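# Separate waste collection to start at Driltent in June

Tenants at the Driltent business park will be asked to sort their waste into two streams from June, the park's managing agent, Fahy, has confirmed.

The change applies to all 43 occupied units on the site, including those on short leases. Mixed general waste will continue to be collected, but bottles, cans, paper and card must be placed in a separate container and will no longer be accepted in the general stream.

Fahy wrote to leaseholders last month to set out the new terms. The letter states that the present arrangement, under which all waste is taken in a single collection and sorted off site, ends when the current contract with Wirasis expires. Wirasis did not bid for the new contract.

The work has been awarded to Vitau, which already serves the retail units on the eastern side of the park. The contract runs for three years and may be extended once by agreement between the two parties. Its value has not been published.
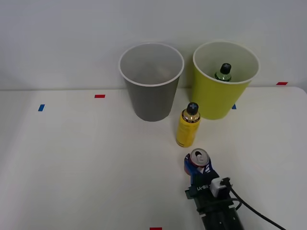
Under the new terms, general waste will be collected twice a week and recyclable material once a week. Collections will take place before 7am in order to keep the service road clear for deliveries. Tenants who store waste inside their units will need to bring it to the collection point on the evening before.

Aerosols are dealt with separately in the guidance issued with the letter. Empty aerosols may be placed with recyclable material. Those that still hold any product, together with paint, solvents and batteries, must be taken to the staffed store beside the north gate, where they will be logged and held for specialist removal. The store will be open from 8am to 10am on working days.

Vitau has said that it will leave a notice on any container found to hold the wrong material. A second notice within the same quarter will lead to a charge, to be added to the tenant's service account. Fahy has declined to state the level of the charge until the final schedule of fees has been issued, but said that it would cover the cost of handling only.

Food waste is not included in the first stage. A separate collection for the canteen and the two cafés on the site is under discussion, and a decision is expected before the end of the year. Until then, food waste should continue to be placed in the general stream in a tied bag.

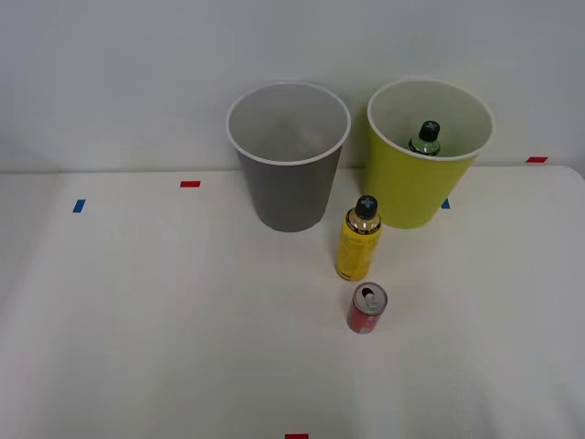

*Two containers, one grey and one yellow-green, with a green plastic bottle in the second.*

Fahy held an open meeting on the proposals in March. According to the published note of the meeting, the main concerns raised were the lack of indoor storage in the smaller units and the position of the collection point, which some tenants considered too far from the workshops at the southern end. A second collection point has since been added behind the former print works.

Several tenants also asked whether the service charge would rise. The note records that the charge will remain at its present level for the first year of the contract and will be reviewed after that.

The park provides work for around 335 people. Employers have been asked to brief their staff before the new service begins, and to make sure that cleaning firms working outside normal hours have been given a copy of the guidance. Firms that hold their own contracts for confidential paper or trade waste may keep them, provided that they send details to the site office by the end of May.

Printed copies of the guidance are available from the site office. Tenants whose units have no rear access, or who expect to produce more waste than usual during the first weeks of the service, are asked to contact the office before the changeover so that other arrangements can be made.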